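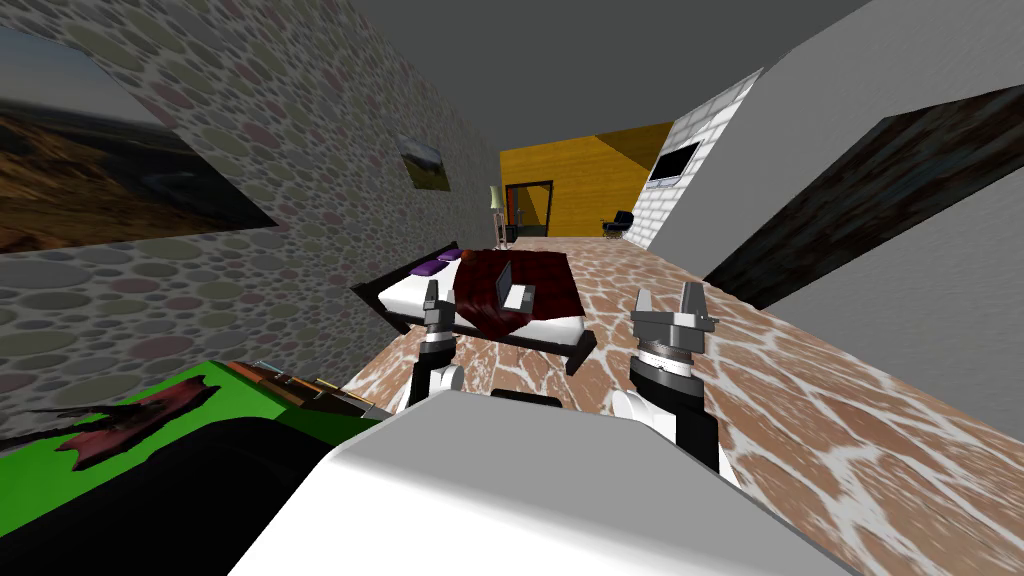 Guest rooms over the holidays: what to sort out before visitors arrive

Friday, December 19, 2025

Members of the Gukasmont Tenants' Association often have family to stay over the summer break, and the office has had the usual calls about what is allowed. Visitors may stay up to six weeks without a change to your lease. After that, you need to fill in a guest form, which you can pick up at the Clalton Street office or ask for by phone.

Spare beds and mattresses can be borrowed from the Gornolero store on weekday mornings. A single mattress measures 800 mm across and a double 1000 mm, so measure the room and the stairwell before you book. Bedding is not supplied. Please do not put a bed in front of a heater or across a doorway.
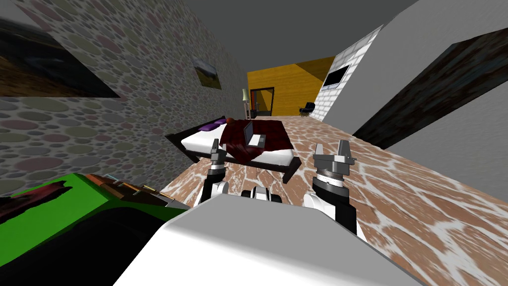

A bed with a dark red blanket over one side.

Blankets that have been in a cupboard since July should be aired outside for a day. Wool ones can go to the Meireles laundry, which closes at noon on Christmas Eve and reopens in the new year. The communal dryers in Block B are running again, but the one nearest the door still takes coins only.
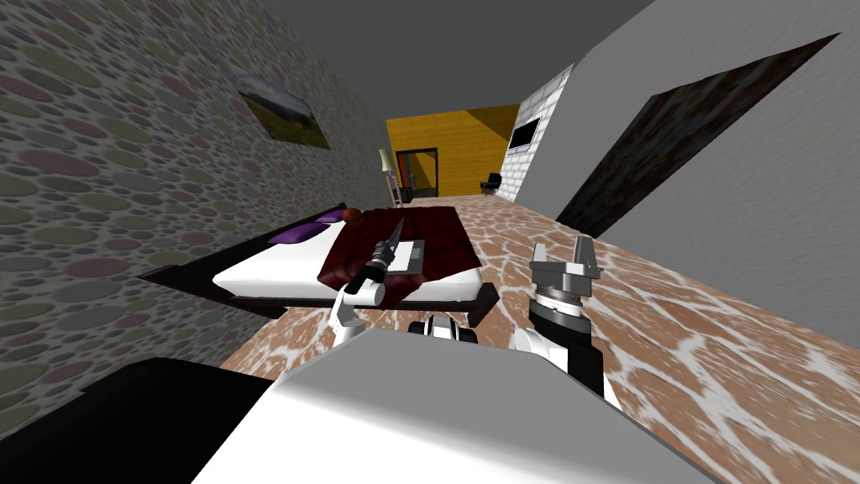
HOUSING AND REPAIRS

The office is closed from Christmas Eve until the first Monday in January. For urgent repairs such as a burst pipe or loss of power, ring the main number and enter extension 924. Blocked gutters, sticking windows and faulty light fittings will be logged and looked at once the office reopens. Visitor parking permits already issued stay valid through the closure.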